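# Plemia sim: grasp on mushroom prop drops after retract, arm then sweeps with no hold

**tkessel_88** wrote (March 13, 2025):

Running the two-arm robot in the Plemia simulator, Brabec controller, stock room with the door. The task is pick up the mushroom prop and carry it to the drop zone. It worked for weeks. After I updated the controller the pick fails in a way I haven't seen before.

The gripper closes, the contact flag goes true, the arm retracts, and somewhere in the retract the prop slides out. That part I could live with. The bad part is that the contact flag stays true after the drop. The controller thinks it's still carrying and runs the transport move at full carry speed with nothing in the fingers. Twice it drove the wrist into the body of the robot before the collision stop kicked in.

I ran 488 attempts overnight. 129 of them ended with a drop and a stale flag. No errors in the log until the collision stop. 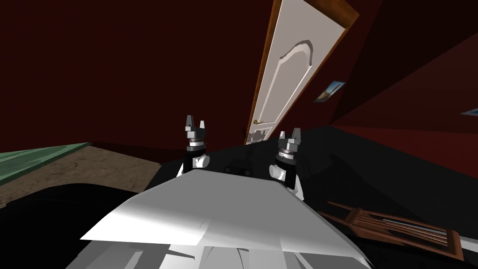
*Both grippers open and empty, door side of the room.*

Time step and friction are the same as before the update. I can post the config if anyone wants it.

---

**lowgear** wrote:

Post the config. Also, which finger model are you using? There were two in the last release and the default changed.

---

**tkessel_88** wrote:

Short fingers, same as always. I checked the default thing already, it's set by name in my file.

```
contact_latch: true
latch_timeout_ms: 3000
grip_force_scale: 1.0
retract_speed: carry
```

---

**orrin_m2** wrote:

There's your stale flag. With contact_latch on, the flag holds for the whole timeout after contact is lost. 3000 ms is long enough to finish the retract and get well into the transport move. Set it to false and the arm should stop when the prop falls.

---

**lowgear** wrote:

I wouldn't turn it off completely. The latch is there because contact flickers when a faceted shape rocks between two flat fingers. If you turn it off you'll get false stops all night. Shorten it.

---

**orrin_m2** wrote:

A false stop costs you a retry. A wrist into the body costs you a gearbox if this ever goes on hardware. I'll take the false stops.

---

**tkessel_88** wrote:

It is supposed to go on hardware, we have an Orner arm pair coming. So I care about this more than the success rate.

I turned the latch off and ran a short batch. lowgear was right about the false stops, I got 6 before I killed it. But no more runaway transport moves. I also started looking at where the fingers end up on the prop. The target point is on the stem, and the stem gets a lot narrower toward the bottom end. If the fingers close down there they have a slanted side to push on.

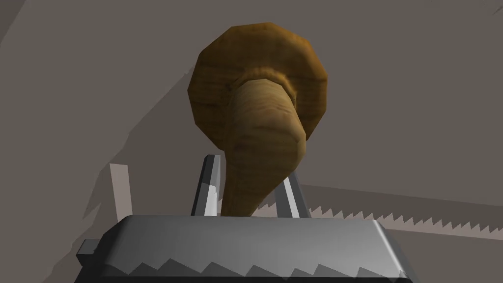 **hatgate_sim** wrote:

We had the same slip at Hatgate with tapered parts. Move your target point up toward the thicker section and check what the planner does with it. In our case the update had changed the approach offset, so every grasp landed closer to the tip than we asked for. Compare the offset in the old and new default files, it isn't in the release notes.

---

**lowgear** wrote:

Worth checking, but that only fixes the drop. The controller should never start transport on an old flag, no matter why the part fell.

---

**tkessel_88** wrote:

Compared the files. The offset did change, and my config doesn't override it. I put the old value back and the drops are mostly gone in the batch I just ran. I still saw a couple.

For the flag I've got the latch back on with a very short timeout, plus a check on finger gap before transport starts. If the gap is smaller than the stem could be, it stops. Filed both as separate bugs against Brabec.

---

**orrin_m2** wrote:

The gap check is fine but it only runs once the way you describe it. If the part drops in the middle of transport you're back to trusting the latch. Run it every cycle.

I'd still leave the latch off on the real arms until they fix it.

---

**tkessel_88** wrote:

Good point, moving it into the loop now. Leaving the thread open until I've done another full overnight run. Transport speed stays capped at half until then.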